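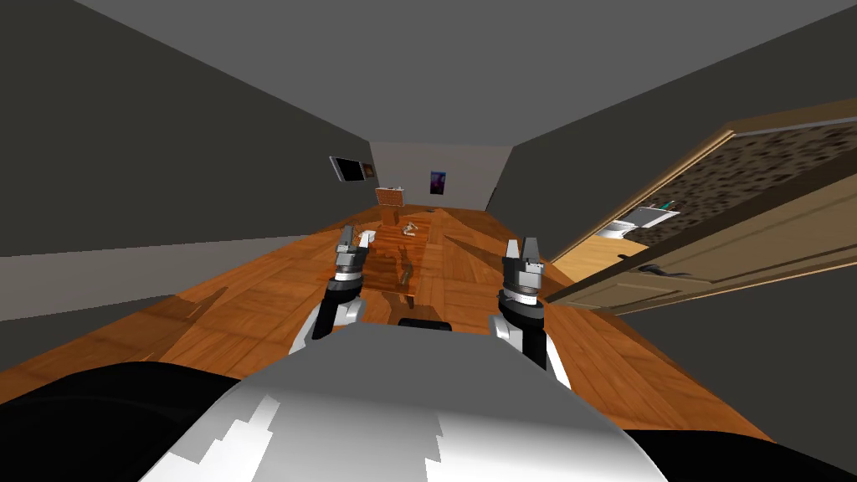
# Questions people ask before their first teaching session

Welcome, and thank you for signing up to teach with us! Nhyira Adjei put this page together from the questions that come in every week to the Wirkmont help desk, and she adds to it whenever a new one turns up more than twice. If you're joining from the Abu Hammour office, everything below applies to you too, apart from the note on headsets near the end.

## Do I need to know anything about robots?

No, and please don't let that worry you. Some of our best teachers came to us from kitchens, sewing rooms and one very busy flower shop. You move your own hands, the robot's arms follow, and the software (ours is called Ondard) keeps a record of the whole thing. Most people feel clumsy for the first 5 tries and a good deal less clumsy after that.

## Will I be driving a real robot?

Not at first. Everyone begins in the simulated apartment, where you can bump into the furniture all afternoon and the only cost is pressing Reset. You move on to the real arms in the Drolden lab once you've saved 41 good demonstrations, and we'll be in touch to find you a time.

## What will I see when I put the headset on?

You look out from the robot's own point of view, with its white body below you and an arm reaching forward on each side. Take a minute to look around before you start moving. Find your two grippers, then the table, then the open door on your right, so you know how much elbow room you have on that side.

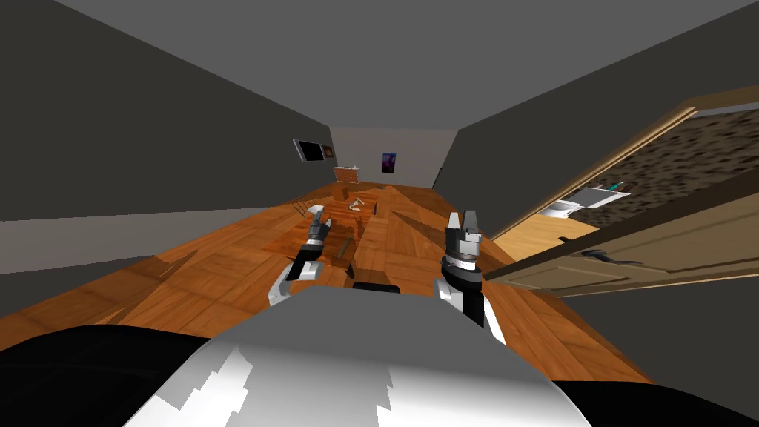 *The practice apartment from the teacher's viewpoint, with a gripper to either side of the table.*

## The table is hard to make out. Is my headset broken?

Your headset is probably fine! The table and the floor share the same orange wood texture in this room, and the edges do get lost, especially when you look at them head-on. Lean a little to one side and watch how the top shifts against the planks behind it. Going in slowly helps as well.

## How long is one demonstration?

As long as the task takes you at a comfortable pace. We'd much sooner have a calm, steady reach than a hurried one, so please don't race. A full session is 7 tasks with a break whenever you want one.

## I made a mistake halfway through. Should I start over?

It depends on the mistake. If you missed a grasp and went back for it, keep going, because a recovery is a very useful thing for the robot to learn from. If you got tangled up, or someone came in to ask you about lunch, press Discard and begin again. You won't be marked down for it.

## Do my real hands have to match the grippers?

Only loosely. Each gripper has two fingers, so think of your thumb and forefinger and forget the rest. Squeeze the trigger to close, let go to open.

## My headset makes me queasy. What can I do?

Take it off right away and sit down for a bit. You can switch to the flat-screen view under Settings, and plenty of teachers stay with it for good. In Abu Hammour, the flat-screen stations are in room 334, and you don't need to book one.

## Who do I write to if my question isn't here?

Send it to Nhyira through the Help button in Ondard. She reads every message herself and likes getting long ones.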